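服を手放す話、長くなります

2020年11月23日

連休なのにどこにも行かず、ずっと服をたたんでいました。腰が痛いです。

前にちょっとだけ書いた「服の寄付」の話、その後どうなったんですかとコメントをいただいていたのに、返事もしないまま秋が終わりそうなので、まとめて書きます。先に言っておくと、だらだら長いです。お茶でも淹れてから読んでください。

初めての方のために書いておくと、私はGellotmontという婦人服の会社で14年、店頭に立っていました。知っている人は知っている、知らない人はまったく知らない、百貨店の三階のエスカレーターを降りて左側、みたいな場所によくあったブランドです。ツインニットと、膝がちゃんと隠れるスカートと、座っても皺にならないパンツの店。お客さまはだいたい私の母の世代で、「ここのパンツじゃないと法事に行けない」と真顔で言ってくださる方が何人もいました。

その会社が夏の終わりに店をたたみました。本社からの電話がかかってきたとき、私はちょうどバックヤードで秋物の検品をしていて、「閉店のお知らせの紙はこちらから送ります」と言われて、はい、はい、と返事をしながら手は値札をつけ続けていたんですよね。あと少しで売れなくなる服に。習慣ってすごい。

で、その店で働いていた間に溜まった服です。

販売の仕事をしたことがある人はわかってくれると思うんですが、店に立つときは自社の服を着るんです。制服が支給されるわけじゃなくて、社員割引で自分で買う。新しいシーズンになると「これは店で着てほしい」というアイテムがあって、着ていると本当によく売れるので、こちらも張り切って買う。給料日にもらったお金がそのまま会社に帰っていくような気もしましたが、当時は楽しかったんです、それが。春先にまだ寒いのに麻のジャケットを着て、足の先が冷たいまま「今年は軽い羽織りが一枚あると便利ですよ〜」と言っていました。

押し入れを開けて全部出したら127点ありました。数えるつもりはなかったんですけど、寄付の申込書に点数を書く欄があって、仕方なく数えました。自分でも引きました。しかも似たような紺のカーディガンが何枚もあって、並べて見比べても、ボタンが違うとか、袖のリブが少し長いとか、売る側だった私にしかわからない違いなんです。お客さまには「昨年のものとは糸が違うんです」と説明していたくせに、いざ自分の前に並べたらどっちが昨年かわからない。

最初に考えたのは、売ることでした。

友人に勧められてWatumというフリマアプリを入れました。写真を撮って、サイズを測って、説明文を書いて出す、よくあるやつです。説明文なら任せてくださいよ、こっちはプロでしたからね、と思ってものすごく丁寧に書いたんです。素材の話から洗い方、合わせる靴の高さまで。そうしたら質問欄に「で、丈は何センチですか」と。書いてあるんですよ、真ん中へんに。長すぎて読んでもらえていない。店なら相手の顔を見て、あ、この方は急いでるなと思えば一言で済ませるのに、文章だとその加減がまるでわかりませんでした。

それでも何枚かは売れました。一番最初に売れたのがグレーのプリーツスカートで、送料と手数料を引いて、手元に残ったのが563円。定価を知っている身としてはなかなか複雑な数字です。しばらく画面を見ていました。でも買ってくださった方が評価のところに「母の退院祝いの食事会に着せます」と書いてくださって、それは、すごくうれしかった。店でいただくお手紙みたいでした。あのスカート、ウエストの後ろだけゴムなので、食事会にはぴったりなんです。それも説明に書いたはずなんですけど、読んでもらえたかどうか。

ただ、売るのって本当に手間がかかるんですね。一枚ずつ写真を撮って、埃を取って、畳んで、袋に入れて、コンビニに行って。値下げしてもらえませんかと言われて、一晩考えて、じゃあ少しだけと返事をしたら、もう別の人から買いましたと言われたり。仕事を探している最中だったので時間だけはあったんですが、気持ちのほうが先にくたびれました。自分の着ていたものに値段をつけて、それがじりじり下がっていくのを毎日見るのは、職を失ったばかりの人間にはあまりおすすめしません。セールの値札を貼るのはあんなに得意だったのに。

そんなときに、同じビルの別のブランドにいた元同僚(今は保育園の給食を作っています。人生いろいろです)が、Cirkoraのことを教えてくれました。

Cirkoraは、仕事に戻りたい人に通勤用の服を渡している小さな団体です。しばらく家にいた人とか、病気で休んでいた人とか、事情があって荷物をほとんど持たずに引っ越した人とか。面接に着ていく服がない、というのは思っているよりずっと大きな壁なんだそうです。スーツを一式そろえるお金がまずないし、お金があっても、何を買ったらいいのかがわからない。それで面接そのものを先延ばしにしてしまう。

その話を聞いて、ああ、と思いました。店にもいらしたんです、そういう方。試着室の前で値札をそっと裏返して、「また来ます」と言って帰られる方。また来ますと言って本当に来てくださる方もいれば、それきりの方もいて、私はいつも「お待ちしております」としか言えませんでした。押し入れの中にあんなに紺のカーディガンを溜め込んでおきながら。
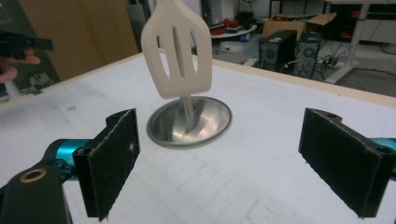
申し込みはネットでもできたんですが、電話にしました。こういうとき声を聞かないと落ち着かない性分で。出てくださった方がとても話しやすくて、気がついたらけっこう長く話し込んでいました。

聞いて意外だったことをいくつか書いておきます。これから寄付を考えている人の参考になるかもしれないので。

まず、黒のリクルートスーツはもう足りているそうです。みなさん就職活動のあと一番に手放すのがそれだから、ということらしい。言われてみればそうですよね。逆にいつも足りないのは大きめのサイズと、それから小さめのサイズ。真ん中ばかり集まる。これは売り場でもまったく同じで、発注のとき真ん中を厚く積むから、両端の方にはいつも「お取り寄せになります」と言っていました。足りない場所というのは、どこまで行っても同じところなんだなと。

次に、家で洗えるもの。ここは私の盲点でした。ウールのジャケットは立派で喜ばれるだろうと思っていたら、「クリーニング代が続かない方が多いので」と。そうか。もらった後のことを考えていなかった。店では「お手入れはクリーニングにお任せいただくのが安心です」が決まり文句で、お任せするお金の話なんて一度もしたことがなかったです。

それから靴。服はあるけど靴がない、という相談がとても多いんだそうです。でも靴は人の足の癖がつくから、履いたものは受け取れない。新品に近いものだけ。これは残念ながらうちには一足もありませんでした。私は靴だけは徹底的に履きつぶす人間なので、差し上げられるようなものがない。立ち仕事の靴なんて、もう、お見せできる代物ではないです。

あと、これは寄付する側の心得みたいな話なんですが、「まだ着られるから」だけで送らないでほしい、と言われました。もちろんもっとやわらかい言い方でしたよ。自分が面接の日に着ていけるかどうかで決めてください、と。毛玉だらけのニットも着られるといえば着られる。でもそれを着て知らない人の前に座って、自分の長所を話せるか。

この基準で選び直したら、けっこう減りました。

選び直しには何日もかかりました。袖口を見て、脇を見て、襟の裏を見て。襟の裏のファンデーション汚れがいちばんの難関です。自分ではきれいに着ていたつもりでも、昼の光で見ると薄く線がついている。食器用の洗剤をちょっとつけて歯ブラシで叩いて、ぬるま湯で流して、というのを洗面所で延々とやりました。店でお客さまに教えていた方法です。落ちるものは落ちるし、時間が経ったものはどうしようもない。何年も前のシャツは、もうシャツのほうが汚れと仲良くなってしまっていました。

ボタンの付け直しもしました。替えボタンって、みなさんどうしてますか。小さなビニール袋に入ったあれです。私は職業柄ぜんぶ取ってあって、お菓子の缶にざらざら入っているんですけど、いざというとき、どれがどの服のボタンなのかまったくわからない。紺のボタンだけでもものすごい種類があるんです。結局、缶の中身を新聞紙の上に広げて、服をとっかえひっかえ並べて、夜中まで神経衰弱をしていました。楽しかったです、正直。合った瞬間に声が出ました。

裾上げや幅出しが必要なものは、Ghaffariに持っていきました。駅の反対側の、前にも書いたことのあるお直し屋さんです。店をやっていたころは百貨店経由のお直しに出していたので、自分でお金を払ってお直しを頼むのって、この店に通うようになってからなんです。丁寧だし早いし、何より「これはやめといたほうがいいよ」とちゃんと言ってくれる。今回も、総裏のスカートの丈出しをお願いしようとしたら、布の折り山をちょっと触って、跡が残るからもったいないと断られました。

寄付する服にお直し代をかけるのか、と母には言われました。言われると思った。私もちょっと迷いました。無職ですからね。でも、ほつれた裾のまま箱に入れて、向こうでどなたかが針を持つことになるなら、それは手間を送りつけているのと同じだなあと思って。全部は無理なので、いいなと思うパンツ数本に絞りました。例の、座っても皺にならないパンツです。あれだけは、誰かの役に立つ自信があるんです。面接の待合室でずっと座っていて、名前を呼ばれて立ち上がったときに、膝の裏が皺くちゃになっていない。それだけでも気持ちが違うと思うんですよ。売り文句みたいになってきましたが、もう売っていないので許してください。

箱詰めは5箱になりました。畳み方は店の畳み方です。手が勝手に板のサイズに合わせて畳むので、全部の幅がそろって、我ながらほれぼれする箱でした。閉めるのが惜しくて何回か開けて眺めました。こういうところ、ほんとに変わらない。

メモもつけました。サイズ表記と実寸が違うものだけ、小さな紙に書いて襟元にピンで……と思って、ピンはやめて糸で縫い留めました。ピンは怖いです。店で一度、お直し上がりの商品に待ち針が残っていたことがあって、お渡しする前に気づいたからよかったものの、あのときの背中の冷たさはいまだに忘れられません。

書いた内容も、最初はまた長くなりかけたんです。「ウエストはやや大きめのつくりで、インナーを入れてちょうどよく……」と書き始めて、Watumの「で、丈は何センチですか」を思い出して、破いて書き直しました。「ウエスト大きめ。洗濯機可。」これだけ。成長しました。

送り出した後の話も少し。

しばらくしてCirkoraからはがきが来ました。届きましたというお礼と、ひとつ質問が書いてあって、それが「紺のカーディガンの着こなしを、こちらの集まりで話してもらえませんか」だったんです。電話で私が前職のことをべらべらしゃべったのを覚えていてくださったみたいで。紺のカーディガンだけやけに多かったから、というのもたぶんあると思います。恥ずかしい。

返事をするまで、けっこう悩みました。店を離れてから、人に服の話をするのが少し怖くなっていたんです。会社がなくなるというのは変なもので、悪いことをしたわけでもないのに、自分がすすめていたものまで間違いだったような気がしてくる。あの服を買ってくださった方たちは、今どう思っているんだろうとか。お直しの保証期間が残っていた方もいたのに、とか。夜に考えだすとだめですね。夜は寝るに限ります。

でも、はがきを冷蔵庫に貼って毎日見ていたら、だんだん話したいことが浮かんできました。カーディガンのボタンは全部留めてセーターみたいに着てもいい、とか。袖を肘の下まで上げるだけで手元がきれいに見える、とか。面接のときは上から二番目のボタンの位置で顔の見え方が変わる、とか。気がついたらチラシの裏がいっぱいになっていて、ああ私、この話をするの好きだったんだなあと思いました。好きだったことを忘れるくらい、夏の終わりからばたばたしていたんだと思います。

なので、12月に行ってきます。集まりといっても人数をぐっと絞った小さな会で、窓を開けてマスクをして、お茶も出ない会だそうです。寒そう。カーディガンの話をするのに、たぶん全員コートを着たままです。それはそれで、コートの下に着るものの話ができるからいいか。

仕事のほうは、まだ決まっていません。何社か受けて、何社か落ちました。面接に着ていく服にだけは困っていないのが、なんというか、ありがたいような、申し訳ないような。先日の面接では、担当の方に「姿勢がいいですね」と言われて、それはもう、毎日立っていましたから、と答えたら笑ってくださいました。結果は来週だそうです。立ち仕事ではなくて事務なんですけどね。

それから、手元に残した服のことも書いておきます。全部手放したわけではないんです。入社した年に初めて買ったベージュのトレンチと、店じまいの最後の日に着ていた紺のカーディガンは取ってあります。ほかにもう少し、あります。すみません、けっこうあります。押し入れの半分が空いて、ものすごくすっきりした気分だったんですけど、その空いたところに扇風機と、母が置いていった座布団と、なぜか土鍋の箱が入って、もういっぱいです。土鍋本体は台所にあるのに、どうして箱だけ大事にしているのか自分でもわかりません。

同じ業界だった方で、このブログを読んでくださっている方が何人かいるのを知っています。もし押し入れに「店で着ていた服」が眠っていて、見るのもつらいという方がいたら、無理に今やらなくていいと思います。私も閉店からしばらくは襖を開けられませんでした。開けられるようになってからで十分間に合います。紺のカーディガンは来年も再来年も流行遅れになりませんから。これは売り場でも毎年言っていたことで、十何年言い続けてまだ本当なので、信じてもらって大丈夫です。

それと、襟の裏の汚れだけは早いほうがいいです。しまう前に一度見てください、昼間の窓際で。

コメントで質問をくださった方へ。喪服は受け付けているか、とのことでしたが、Cirkoraでは今は募集していないそうです。お着物も難しいとのこと。ブラウスはとてもほしいそうで、特に透けにくい白。インナーを選ばなくていいから、だそうです。子どもの服は別の窓口になるそうなので、送る前に電話で聞いてみるのが早いと思います。送料は送る側の負担です。私は箱を欲張って大きくしすぎて、持ち上げられなくて集荷の方にご迷惑をおかけしたので、小分けにすることを強くおすすめします。

次の更新は、カーディガンの会が終わってからになると思います。その前に面接の結果が出たら、そっちを先に書くかもしれません。落ちてたら、土鍋の話を書きます。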